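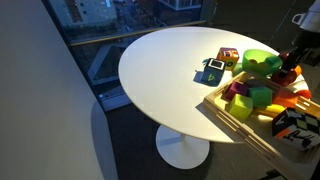 Our residents' social club, Fernico, has 59 members and we'd like to start a small benevolent fund for anyone who falls on hard times. We've got £3,000 left over from the October fair — more than we'd dared hope! — and at the moment we do all our planning at a little round white table by the big window, looking down on the street. Do we have to register as a charity before we give anything out?
Posted by Waweru_Lodge, May 26, 2021

Nulus
What a lovely thing to be doing. I helped set up something similar with my own society (40 of us, mostly retired) and we began with a plain written constitution, a bank account needing two signatures, and a short form for people asking for help. It took us 4 meetings to agree the wording, so do be patient with one another! The rules on registering depend on where you are and how much comes in each year, so have a look at the regulator's website for your part of the UK. And keep requests private — people can be shy about asking.

cetico
we never registered, been fine. get a separate bank account though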